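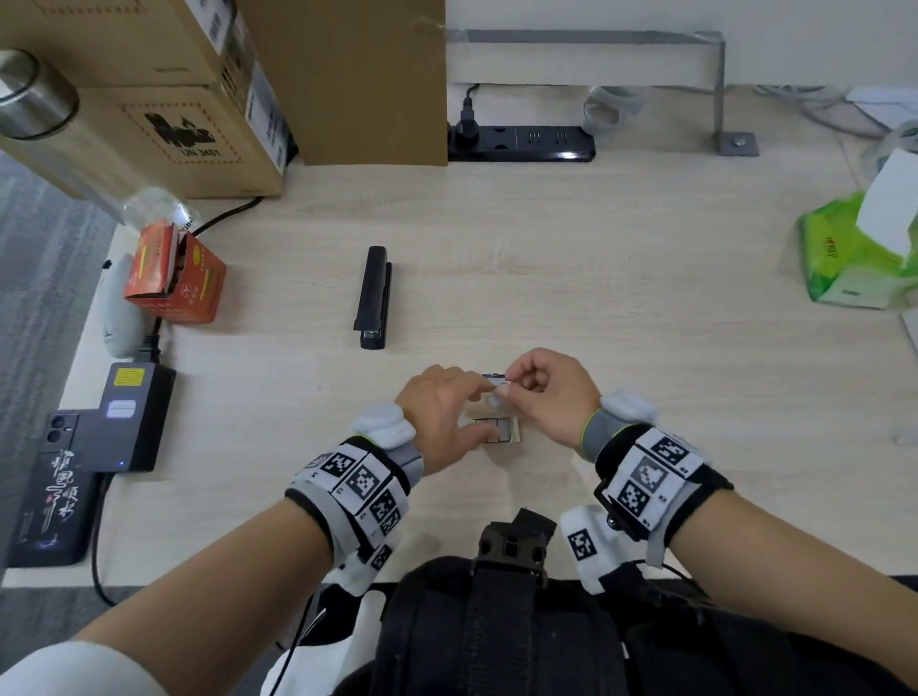

I started making the Nurkstead sorting card for myself, years before I sold one, after I lost the only spare screw for a music box I was putting back together for my aunt. I had it in a saucer. Then I had an empty saucer. If you fix small things at home you know how that evening goes - on your knees with a flashlight, patting the rug. What I wanted was something thin that would lie flat on a desk, with a grid of little dark compartments, so a bit of silver metal shows up the second you look for it. You can see how close to the desk the hands get to stay, one steadying near the edge and the other pinching a small metal piece just over the grid. That's pretty much how I work too, low down and close in, so that a dropped part has hardly any distance to fall.

The card you get today is the Nurkstead 60, named for its 60 compartments. The backing is heavy gray board, the grid is black, and the whole thing weighs less than a slice of bread. I've tried plastic versions and I went back to board every time. Plastic slides around, and parts bounce in it (I once watched a spring hop across three compartments like it had plans).

What's in the pack

5 sorting cards
1 clear cover sheet that fits any of them
1 white pencil for marking the black grid
1 strip of low-tack dots for holding a card to the desk

You can stack up to four loaded cards with the cover sheet on the top one. I wouldn't go higher. My friend King-fai Kwan stacks 6 and gets away with it, but he repairs accordions and has the patience of a tree.

How I use mine

I work left to right, top row first, one compartment for each step. Whatever comes off first goes in the top left corner. When I put the thing back together I just go backward from the last full compartment, and if something is left over at the end I know which step I skipped. For anything with screws of different lengths I write the length next to the compartment with the white pencil. It rubs off with a dry cloth. Please don't use a wet one, the board will curl and it won't lie flat again.

The dots go on the underside, one at each corner. They peel off wood and glass fine. I've had them lift the finish on an old shellacked table, so try a hidden spot if your desk is older than you are.

Good for: music boxes, eyeglasses, fishing reels, door locks, old cameras, doll joints, clock parts up to the size of a dime.

Less good for: anything oily. Oil soaks into the board and leaves a ring. If you're cleaning a greasy reel, get the Plarkum tray, which I also carry. It's enamel, it's heavier and it costs more, and you can wash it in the sink. It only has 4 compartments, though, so it's really for the big stuff. Lots of people end up with one of each.

Questions I get a lot

Are the compartments glued down? Yes, on every edge. The early batches were only glued around the outside and tiny washers could creep under the walls. Cyril Sugden wrote me a very polite letter about that, with the washer taped to it, and I changed the glue the same month. If you have one of the old cards (the label on the back is blue), send me a note and I'll swap it for a new one.

Is it magnetic? No. I sell a Fogh magnetic sheet that slips underneath and holds steel parts pretty well through the board. It does nothing for brass, and please keep it well away from watch movements.

Can I cut it down? Sure! Use a sharp knife and a metal ruler, and cut along the middle of a wall. Scissors crush the board.

Will there be a larger one? I'm working on it. The board comes from a small mill called Wandberg, and the wider sheets they sent me in June had a slight bow to them, so I sent them back. I'd like to have it by winter but I'm not taking orders yet.

Shipping

Cards ship flat in a stiff mailer. Orders that come in before noon usually go out that afternoon - I walk them over to the post office myself. If a corner shows up bent, tell me and keep the card, I'll put another in the mail. Refills of the low-tack dots fit in a regular envelope, so I don't charge postage on those.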